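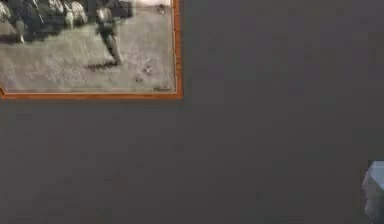

## Prüfliste Greifarm, Zelle Plosier (Simulation) — März

Geprüft von: Kwan-ho Tsai
Zählerstand: 3.300 Läufe, davon 1.967 seit dem letzten Szenenupdate

### 1. Arm und Greifer

- [x] Grundstellung angefahren, Gelenkwinkel stimmen mit der Vorgabe überein
- [x] Greifer öffnet und schließt ohne Zittern. *Herrlich ruhig seit dem neuen Reglerwert, richtig schön anzusehen!*
- [x] Not-Halt aus dem Jamix-Panel, Arm steht sofort
- [ ] Achse 2: Endlage noch fast ein Grad daneben. Offset neu einlernen, danach Punkt 1 komplett wiederholen

### 2. Raum und Kollisionskörper

- [x] Wandflächen geschlossen, Arm fährt nicht hindurch
- [x] Schrank mit gefliester Platte: Kollisionskörper liegt sauber auf der Geometrie — tolle Arbeit von Koller
- [x] Schatten rechts neben dem Schrank an der Wand vorhanden
- [ ] Treppchen an der Kante des dunklen Streifens. Kantenglättung eine Stufe höher, Bildrate beobachten
- [ ] Weiße Fläche dahinter sehr hell, Belichtung der Kamera senken
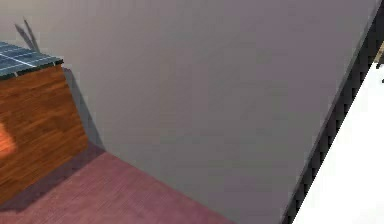

### 3. Freigabe

- [x] 14 Testläufe am Stück ohne Abbruch, mein bisheriger Rekord in dieser Zelle!
- [x] Protokoll im Ordner Hung abgelegt
- [ ] Freigabe erst nach Achse 2 und Belichtung. Bitte nicht vorher auf den Hauptzweig schieben, ich schaue morgens um 8 Uhr wieder rein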